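Trivness table notes – README

Hi! These are my notes for the Trivness folder, which covers one table, what goes on it, and the job of getting egg-shaped things into and out of bowls. I wrote them mostly so I'd stop answering the same questions by email, and partly because I forget my own rules. If you just want the files, skip down to the folder list.

What's in here

Trivness is a collection of 3,000 short runs, split into 9 groups. Each group has its own folder with a plain text log next to it. A run is one small table job from start to finish: pick up the thing, put it in the bowl, or take it out and put it back on the paper. The logs are typed by hand, so you'll find typos. I fixed the ones that changed the meaning and left the rest alone.

One group, called Bereck, is smaller than the others. It has 300 runs and they all use an egg shape and a bowl. I'd start with that one. It's the one I know best and the log is the tidiest.

The table setup

Every Bereck run starts with white paper on the table. I like a big sheet, big enough that I don't have to think about where the bowl goes. I line up the far edge first and let the near side land where it lands, so don't be surprised if there's a strip of bare table showing in some runs and not in others. If a sheet gets a crease I swap it. A bowl sitting on a crease rocks, and then you spend the whole run watching the bowl.

The bowl goes down near the middle. I never measured this. I tried taping a little cross on the paper for a while, then got tired of redoing it with every new sheet. Near the middle is good enough for what I do, but if you need exact positions you'll have to work them out yourself (and please send them to me!).

The egg shapes are the fun part. They don't roll in a straight line, they curve off and come back, so let one settle before you start. Low bowls are kinder than tall ones for this, because you can come in from the side and you aren't dropping anything very far.
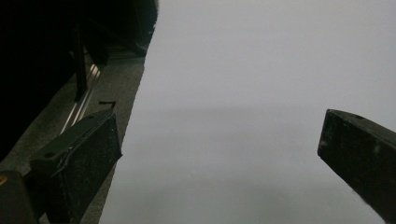
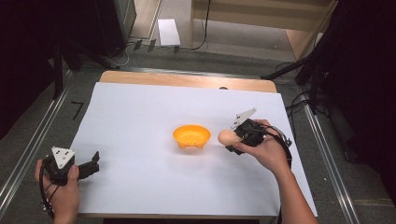
Fergal Ó Riain wrote back after reading a draft of these notes and said he'd go further on the paper: tape down all 4 corners every time, no exceptions, since a sheet that slides a little in every run leaves you with a bowl that has wandered by the end of the day. He also thinks "near the middle" is a lazy instruction. He'd pick a spot and stick to it.

He's right about the tape, I think. I've started doing it for the new runs and it does save me from fussing. On the bowl I'm staying stubborn. I like that it moves around a bit from run to run, and anyone who wants it in one spot can sort the log by the placement column and drop the rest.

How to read the log

Each line has the run number, the group, the object, the container, where it started, where it ended up, and a notes column. The notes column is where I talk to myself. "Wobbly" means the egg rocked after I let go. "Again" means I restarted and kept only the second try. "Meh" means the job got done but I wasn't happy with it – feel free to leave those out.

The object names are loose. I write "egg" for anything egg-shaped and put the color after it if I remember. The same goes for "bowl", which covers a few things you might call a dish.

Folders

bereck: egg shapes and bowls, 300 runs
foley: cups and lids
relumcombe: mixed small stuff, the messiest log by far
The other 6 are named by what's in them, so you won't need me for those.

Known problems

Foley has 2 runs with the same number. I've left them both in, and the second one has a b after it.

Some Relumcombe lines say "tray" when I meant "plate". I used to mix them up all the time. If the notes mention food, it's a plate.

White paper shows every shadow, and the shade across it changes depending on where you're looking from. If you plan to sort anything by brightness, test it on a handful of runs first.

Changes

Monday, February 2, 2026: rewrote the table section, added Fergal's comments, fixed the column names in the Bereck log.

Next up is a proper list of the bowls with their widths. I'm hoping to have it in by March, once I've found the good ruler.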